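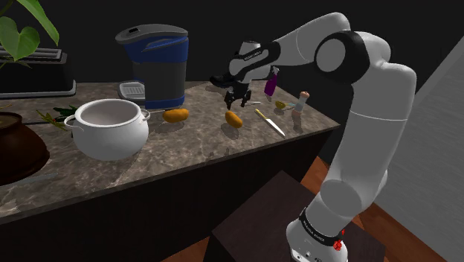 Equipment budgets for a robot cell usually go wrong in the lines below the arm itself. In the Kavanagh exercise the arm was priced correctly and almost everything else was missed. Start your sheet with whatever holds the robot up. An arm on its own wooden stand next to the worktop, as in the kitchen set-up, needs a line for the stand, a line for fixing it down and a line for the floor space. Then list the gripper. Two parallel fingers will do for a potato, but price a second set if the knife or the pot is also on your task list.

Simulation before purchase

Reda ran its layout in simulation for 7 weeks before placing an order. Put staff hours for this in the first quarter, not under "other".

Running costs

Allow for spare finger pads, cables and one service visit a year. For the worked sheet use 800 pounds for the visit and 50 pounds a month for small parts.

Quotes

Zurker quotes delivery in days and Botonine in weeks. Convert both before comparing. The Botonine quote works out at 84 days, which puts a January order past the end of term.

For the seminar: bring a one-page sheet for a single arm, with the stand, gripper, simulation hours and first-year running costs on separate lines.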